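Flellstead wrestling show moved to August, tickets still good

Wednesday, June 3, 2020
14 comments | 58 shares

The summer wrestling card at Flellstead has been put back to August, promoter Igor Vrabec confirmed this morning. Same building, same main event – as far as anyone can say right now.

Vrabec told us he had held off for as long as he could. The ring hire had to be settled by the end of this week and he wasn't willing to pay for a show he might not be allowed to run. "I've got lads ringing me every night asking if it's on. I'd sooner tell them no now than tell them no on the Friday."

Anyone holding a ticket can keep it for the new date. Refunds are there if you want one, but ask by email please, the phone line is only being picked up in the mornings. Ringside seats are the ones to watch. The front rows are going to be pulled back from the barrier and that means some people will be shifted, with a bit of money back for the trouble. Vrabec hopes for about 200 in the hall if the rules let him. It normally takes a good few more than that.

Main event is still Fasil Zeleke against the masked man Nisov, two falls out of three. They've been at each other since the winter, when Nisov walked out of a tag match and left Zeleke on his own with both of the Inddale Brothers. Zeleke lost that night and then lost the rematch by count-out, which the crowd did not take well. Chairs went over. The promotion got a letter from the hall about it.

Zeleke, who has been training in his garage, says the wait doesn't bother him. "Gives me longer to think about what I'm going to do to him. He can wear two masks if he wants." He's dropped some weight as well, he says, and has been working on the top rope stuff he'd stopped doing after he hurt his knee. Not sure how you practise that in a garage. We asked. He's got an old mattress down.

Nisov could not be reached and in any case doesn't speak to us.

The undercard is less settled. Nigatu was meant to defend the junior title in the opener but is stuck abroad and may not be back in time – if not, the belt will be put up in a 13-man battle royal. That would be the first time the title has changed hands without the champion in the building, and there's been some grumbling on the forum about it allready. Vrabec says he has heard the grumbling. The women's match and the six-man tag both stay on. The Inddale Brothers are booked but haven't signed.
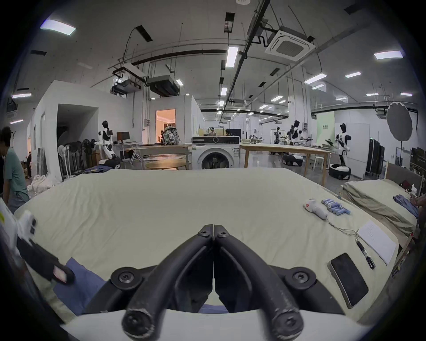 Phone, pen or stylus and paperwork laid out on the bed.

For those who can't wait, the promotion is putting old shows online for free, one a week. First up is the card from the old drill hall with the 50-minute draw, long thought lost until a tape came out of somebody's loft. Sound drops out for most of the second match and the commentary is hard to make out, but the finish is all there. The cage match goes up the week after, then probably the tournament final if they can find the second half of it.

T-shirts ordered for the June date will still be posted out this month with the old date on the back. No plans to reprint. Vrabec reckons they'll be worth something one day.

Doors and bell times for August to be be confirmed. We'll put them up here when we have them, along with any word on Nigatu.

58 shares | 14 comments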